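Derno (toy series)

Derno is a series of small resin figures designed by the illustrator and toy maker Siu-fong Au. The figures are cast by hand in short runs and sold both painted and as blanks for other artists to customize. The series takes its name from its first character, a hunched, long-eared animal that carries a closed umbrella.

Background

Au worked as a children's book illustrator before turning to toys. The Derno character began as a margin drawing in an unpublished picture book, and she sculpted the first version in polymer clay over a wire core. A friend, Tsz-kin Liu, made the silicone mold and cast the first copies in his kitchen. These early casts have a visible seam along the back of the ears, a feature collectors use to tell them from later ones.

Liu later redesigned the mold in 4 parts, with the umbrella cast separately and glued in place. The change reduced breakage at the handle, which had been the most common fault in the first run.

Characters

The main figure is Derno. Gustov, a heavyset bird with a flat beak, was added next and is the largest figure in the series. Bai, a seated cat-like figure with no mouth, was sculpted by Lok-yiu Tsao from Au's drawings and is the only regular character not modeled by Au herself. Ivley, a snail with a house-shaped shell, has been released only in unpainted form. 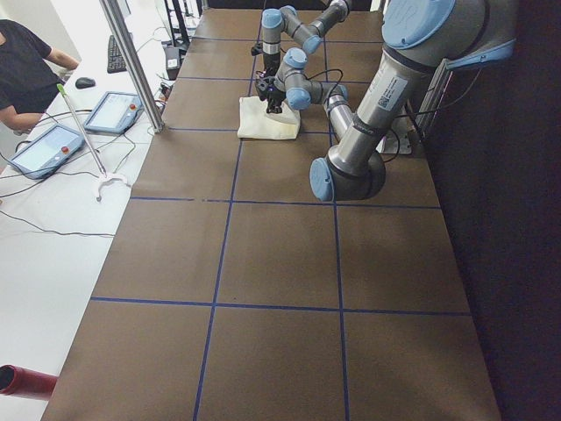 Production

Figures are cast in polyurethane resin tinted before pouring, so that scratches in the paint show a similar color underneath. After curing, the parts are trimmed, washed and sanded, then primed and painted with acrylics. Eyes are painted last. Standard editions are limited to 100 pieces, each numbered in pencil on the underside of the left foot. A matte varnish was used on early releases and replaced with a satin one after complaints that the matte finish picked up fingerprints.

A vinyl version of Derno was issued in an edition of 3,000. It is slightly taller than the resin figure and has a turning head. Au has said she prefers the resin version, and no other character has been produced in vinyl.

Custom editions

Blank figures have been painted by a number of guest artists. Judit Csonka covered a group of Gustov blanks in folk-style flower patterns, and Kumaresan D'Souza rebuilt several Bai figures with brass wire whiskers and added bases. Both sets were shown together in July and sold through a drawing of names.

See also

Designer toys
Resin casting
Art toy customizing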